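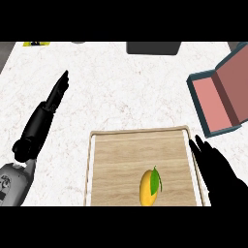
**Figure 3.** Simulated two-arm workspace with tray, mango and open box.

### 4.2 Gathering the simulated examples

Examples for the Turkolside policy were gathered in simulation before any real arm was used. An operator drove both arms from a pair of hand controllers, and each run was saved with its joint positions, gripper commands and rendered views. Starting layouts were drawn afresh for every run, and the arms were allowed to begin in different poses. In Figure 3 the right gripper is close to the edge of the wooden tray, while the left one is further off over bare marble. We kept starts of this kind in the set, as an early version trained only on matched poses did badly when one arm had further to travel than the other.

The full set holds 547 runs. Of these, 219 use a fruit as the target object and the rest use boxed or bottled goods from the Clakolura object library. Fruit was harder to grasp than we had expected. The mango model has a leaf attached near its top, and the operators were told to close on the body of the fruit and leave the leaf alone. Runs in which the target left the counter were thrown away and recorded again.

A further 58 runs were held back for testing. They share the counter and arms of the training runs but use layouts drawn with a separate seed. All runs were replayed once in the Skandovar viewer to check that the saved commands gave the same motion, and those that drifted were removed before the counts given here were made.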